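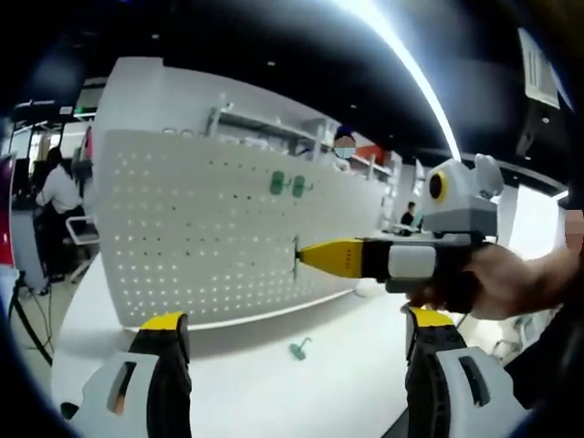
Sovereign spread widened but the currency didn't move

Posted by Kornow in Emerging Markets, March 11, 2026

I follow dollar bonds from a few African issuers for a small newsletter. Since the president of one of them went abroad for medical treatment, the 10-year spread over Treasuries has gone out to 739 basis points, 58 wider than before the announcement. The official exchange rate is flat over the same period. I expected both to react to political risk. Is the bond market overreacting, or am I reading the wrong currency number?

3 answers

Noemí Cuautle

You are reading the wrong currency number. If the central bank manages the official rate, it tells you what the bank is willing to defend and very little about demand for dollars. Check these instead:

Non-deliverable forwards, 3 and 12 months. Convert to implied yield and compare with the local bill rate. A growing gap means offshore accounts are pricing a devaluation.

Gross reserves, and net reserves if published. Subtract swaps with local banks. A flat rate with falling net reserves is pressure that hasn't reached the price yet.

The parallel rate, where one exists. Quotes are thin, so use a weekly average.

On the spread, make sure you're comparing the same bond on both dates. If your source uses a "generic" 10-year, a change of benchmark can add basis points with no trade behind it. Also take out the move in the regional index. Whatever is left is the country-specific part.

Manríquez

bonds always overreact to health news. wait for the budget vote in October, that's when it matters

Stillell

Partly disagree with Manríquez. The budget date matters for funding, but the succession rules matter first. Look up whether the deputy gets full powers or only acting powers. With acting powers, new external borrowing may need a separate vote, and a Eurobond due in the next year becomes harder to refinance.

A spread over 1000 is the usual threshold for calling an issuer distressed. You are well short of that.

Comment from Kornow: It was the generic series. The benchmark did change during the period. I'm rerunning it with the individual bond and will look at the forwards next.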